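3.2 Color as a cue in small-volume pouring

Pouring a small amount of liquid from a narrow tube looks easy until it has to be repeated. We dyed the liquids red, blue and yellow, and the change was a delight to work with: the stream itself can now be followed all the way down to the beaker, as in Figure 2.
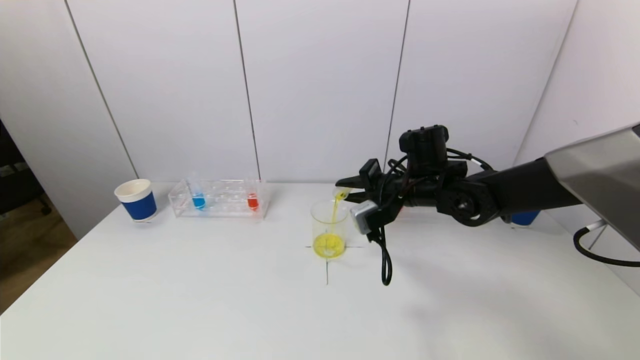
Over 82 pours we noted where the stream met the beaker and how much it splashed. Yellow was the color our raters liked best against a white tabletop – a surprise, as Keskin and Bozkurt had both bet on blue. The tubes not in use stay upright in the clear rack, so their levels can be compared at a glance.

Figure 2. Yellow liquid being poured from a tube into a clear beaker, with the blue and red tubes standing in the rack.

The layout of the table matters too. Rack and paper cup go toward the far end, which leaves a generous open stretch in front, and 63 of the pours began from this layout.
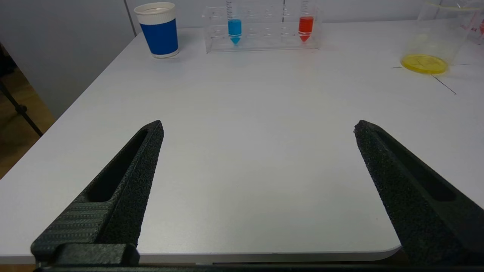

3.3 Rating the splashes

Two raters scored each pour separately and agreed on all but 37.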